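Print this page | E-mail this page

Denture Clinic Extends Hours at Stevthorpe

Beginning in August, the Stevthorpe Dental Center will offer denture repair and relining appointments until 7:30 p.m. on selected evenings. The change follows a review of waiting times led by Dr. Reshma Mokoena, Director of Restorative Services, which found that patients with a broken or poorly fitting denture were waiting an average of 9 days to be seen.

The Center currently cares for over 2,000 patients who wear full or partial dentures. Many of them work during the day or depend on a family member for a ride, and evening visits were the most frequent request in the patient survey completed this spring. Of the 51 written comments received on the subject of scheduling, 38 asked for later hours. 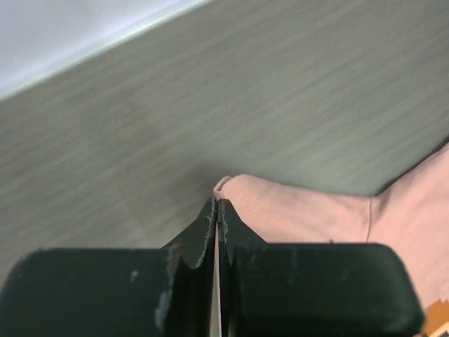 Evening appointments are intended for repairs, relines and sore spots. First fittings, impressions and extractions will remain on the daytime schedule, when the full clinical staff is present. Patients who are unsure which type of visit they need should call the front desk and describe the problem before booking.

Patients are asked to bring every piece of a broken denture to the appointment, including any loose teeth. Household glue should not be used. It can irritate the gums, and it often prevents the laboratory from joining the pieces cleanly. A denture that has been out of the mouth for some time should be kept in water and brought in a covered container.

Simple repairs left at the desk before 10 a.m. will usually be ready the same evening. Relines are sent to the Mtshali laboratory and are returned the next working day. Patients should plan on soft foods during that time.

The evening clinic will be staffed by Dr. Raphaël Tessier and denture technician Chepkoech Gachanja. Fees are the same as for daytime visits, and existing payment plans apply. Questions about coverage may be directed to Dineo Dlamini in the Patient Accounts office on the second floor.

Parking in the Wedadlow Street lot is free after 5 p.m. The side entrance will be locked in the evening; please use the main doors.

Print | E-mail to a friend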